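Soap going to mush in the dish – how do you stop it?

Posted in Home & Cleaning > Bathroom and laundry
3885 views

Assunta D'Amico
04/04/2020

Hello all, bit of a silly one but it's driving me up the wall. We're all washing our hands far more than we used to and I've gone back to proper bars of soap, as there's no liquid stuff to be had in our local shop. I'd forgotten how messy they are! By the second day the bottom half has gone to jelly, it sticks to the dish, and when you pull it off you leave a good chunk of soap behind. I've got a household of four and we're getting through a bar in no time.

The dish is one of the little Pundia ones, a small rectangle with raised edges and ridges inside. I assumed the ridges would be enough to keep the soap up out of the water, but there are no holes in it, so whatever drips off the bar just sits there. I tip it out when I remember. The rest of the family do not remember.
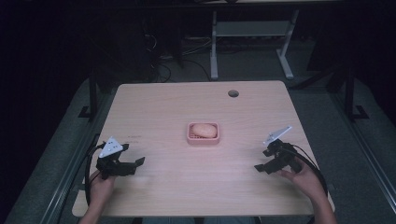

I did wonder if the bar is simply too big for it. Mine are the oval sort, fairly chunky, and once one is sitting in the dish there's hardly any gap left round the sides for air to get in. Would a bigger dish help or would it just hold a bigger puddle? I've also seen people put a sponge underneath, which sounds a bit grim to me, but I'm willing to be told otherwise.

One more thing, I don't want to drill anything into the tiles. We rent, and the landlord is particular. I had one of those Vivham suction holders before and it came off the wall at two in the morning and frightened the life out of me.

Thanks in advance for any ideas.

3 replies

Dario Piras
Regular member, 429 posts

Had exactly this, and it's mostly the dish. Ridges are fine if they're deep, but on a lot of the small dishes they're so shallow that the water comes up level with the top of them and your soap is having a bath all day long. Have a look with the soap out: pour in a spoonful of water and see whether the tops of the ridges stay dry. If they don't, there's your answer.

What worked for us was keeping the dish and putting something inside it to lift the bar. I cut a piece off an old plastic draining mat from the kitchen (the sort with big open squares), trimmed it with scissors to fit, and dropped it in. Cost me nothing. You still have to empty the water underneath but it can wait a day or two without the soap suffering.

The other thing is to have two bars on the go. Use one in the morning, swap it for the other in the evening, and leave the first one somewhere airy. It sounds like a faff but a bar that dries out properly between uses lasts ages longer. I buy mine a few months ahead as well, take the wrappers off and leave them in the airing cupboard. They go harder and the towels smell nice – my mother always did it and I thought she was mad.

As for the size, I'd go for a dish with a bit of room round it, yes, but I wouldn't rush out and buy one. You could cut the bar in half with a big kitchen knife while it's new. Do it straight from the wrapper, older ones tend to crack. And keep the dish back from the tap! Ours used to live right beside it and got splashed every time anybody rinsed a toothbrush.

Don't chuck the jelly either. Scrape it into a jar with some warm water and it's perfectly good for handwashing socks.

steller

get a magnetic holder. you push a little metal cap into the soap and it hangs in the air, no dish at all. mine is the stick on kind, no drilling, has been up since July. paid 50p for it at a car boot

Marino

I'm in the sponge camp, sorry Assunta! It isn't grim if you rinse it out every couple of days, and the soapy sponge is just right for giving the basin a quick wipe while you're there. Cut it a bit smaller than the dish or it bulges up at the sides and the soap slides off. If you really can't face a sponge, elastic bands stretched round the dish do a similar job. Two or three of the thick ones the postman drops, spaced out so the bar sits across them. They do perish after a while and need replacing.

I didn't get on with the magnet ones, the cap fell out once the soap got thin.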